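## 2. Mounting the Clelar wall shelf

Maximum load: 475 N, spread evenly. Fit to brick or solid wood only.

1. Hold the rail against the wall and mark both end holes.
2. Drill the holes and push in the plugs.
3. Drive the screws with a hand screwdriver - stop when the heads sit flush.
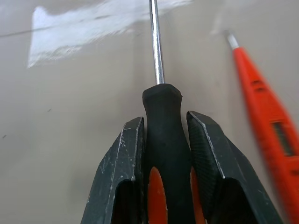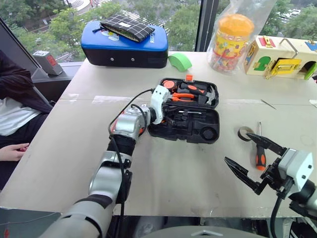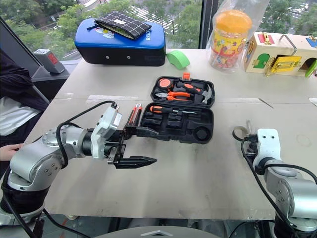
4. Hang the shelf on the rail and press down until it clicks.
5. Tighten the locking screw under each end.

**Caution:** Do not hang the shelf over a bed.

Note: Spare plugs are sold by Hunness under part number 2677.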